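Call for participants: pack the toolbox with us

I'm Hauwa, and I'm looking for 36 people to help at Grumetti in June — no experience needed! You put hand tools back where they belong in their case, have a coffee, then do it again.

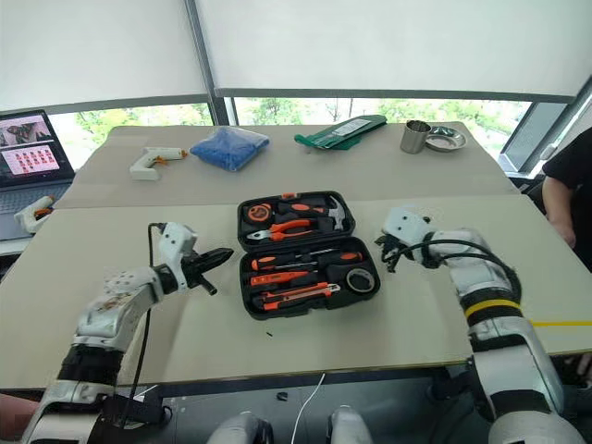 Hammer up in the lid, screwdrivers down in the base.

The case is black hard plastic with an orange-red latch, and I really want to know how people get on with it, left-handers especially (we never get enough of you).

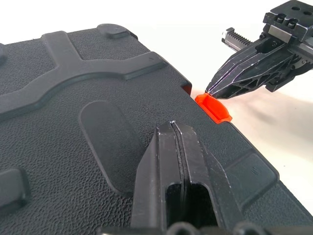 Maarten Segers came to the last round and told me he'd sign up again tomorrow, though he still thinks the hammer should go in first.

Sessions last 2 hours, daytime only. You need to be over 18 and fine with standing at a table. Write to Hauwa Danladi at Grumetti with the days you can make. 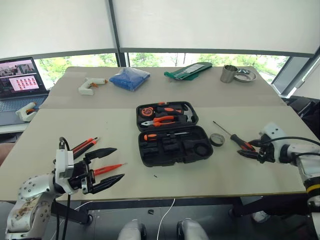

The big table by the windows, tools out.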